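Slovenia and Croatia by train and bus, the short version

Back since Tuesday, washing still in a heap, so this is going out quick before I forget the useful bits. Longer write up in April if I get to it.

Slovenia first. Small country, Italy to the west, Austria on top, Hungary tucked in at the east and Croatia wrapped round the bottom. The coast is only 47 kilometres long, so everyone on it knows everyone. Most people do Ljubljana and Bled and leave. Fair enough, both lovely, Bled packed by ten in the morning though. Get the early bus.

We based ourselves in Ljubljana, 2 rooms over a bakery, booked through Pereleo. Good beds, no lift, bread smell from four. Walk everywhere. The castle hill is steeper than it looks and there is a funicular if your knees are like mine.
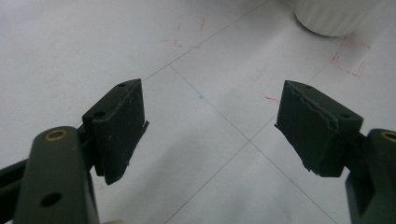 From there the slow train down to the coast side of things. Beautiful line, woods and limestone all the way, hardly anyone on it. Bring food, no buffet. Tickets from the machine were fine but it swallowed a note, so carry coins. Piran needs a bus for the last stretch. Venetian town, narrow lanes, tiny, you can see the lot in an afternoon and then you'll want to stay three days. Salt pans down the road at Sečovlje, flat and windy, take a hat.

Then over into Croatia. Both countries are in Schengen now so no queue at the border, the bus just carried on. Same money too, Croatia went over to the euro a while back. Still carry your passport, the driver wanted to see them anyway.

Istria was the suprise. Hill towns, truffles on everything, and Pula with a Roman amphitheatre sat in the middle of town like a bus station. Ate at Omerović, up a side street behind the market, grilled squid and chard with potatoes, house white in a jug. Went back the next night and had the same again. Cash only when we were there.

Costs, because people always write in and ask. 526 euros each for the rooms, trains and buses, not counting flights or food. Could be done cheaper out of season. We used Truveo for the bus bookings, clunky but the seats were there when we turned up. The Sastum app everyone recomended kept logging me out, gave up on it by day three.

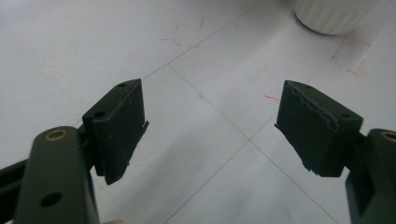 Gripper fingers over a tiled floor.

Other bits. Tap water fine to drink everywhere we went. Sunday shopping is patchy in Slovenia, most supermarkets shut, so stock up the day before. Beaches are mainly rock or concrete, take shoes you can swim in. A few words of Slovene go a long way, hvala for thank you, and handily that one works in Croatia as well.

Next time Lake Bohinj for a proper go, and maybe the night bus to Zagreb. If anyone has done it with a bike let me know, the timetable says one thing and the driver said another.

2,820 shares
47 comments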